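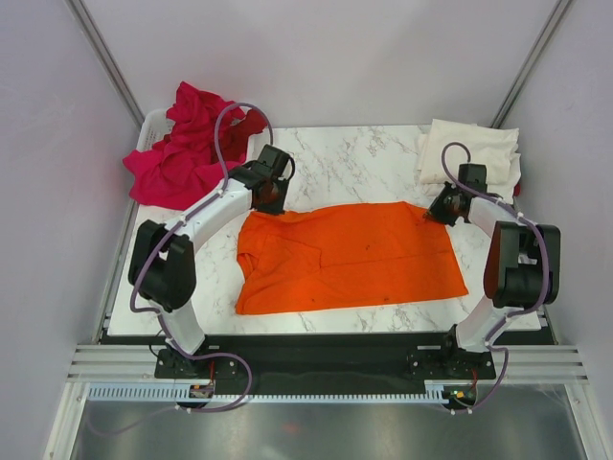 Dwight Marchand reckons you can tell how a laundry treats people by how it folds a plain top. Fair enough. We've had that stuck up by the kettle for ages.

About Tilell

Folding, mending, sorting. Small firm, long tables. Started by Leonora Rivera, who'd had enough of getting her own work clothes back in a ball. First customer was the Tolentino bakery (aprons, mostly), then the garage behind it, then word got round.

What we do

Workwear and uniforms, mainly. Tabards, polo tops, overalls, school PE kit in June when the lost property boxes get emptied. We smooth it out flat on the table, sleeves in, sides in, up from the bottom. Seams checked as we go. Anything with a mark on it goes in the blue tray and you get a call before we do anything else. We dont guess at stains.

Orange things we fold on the pale tables. Easier to see the creases. White things go on the dark ones at the back.

Minimum order is 2 bags. Most weeks we do 113 bags, and in a busy one some 200, so please label yours. Name and phone number, inside and out. Bags with no label wait on the bottom shelf untill someone rings.

Where we are

Moved into the Lastent building on March 1, 2018. Ground floor, green door, ring twice. Parking for vans at the side, not out front, the neighbours need the gate.

Mending

Buttons, hems, popped seams. Zips take three days as we send for the parts. No leather, no curtains (we tried curtains). Jirko sacks are fine for drop off, so are your own, just not bin bags please, they split.

Prices

On the sheet by the door, or ask and we'll email it over. Regulars pay monthly. Schools can pay by the term.

Want a trial bag done? Ring in the morning, ask for Leonora. Afternoons we're folding and might not hear the phone.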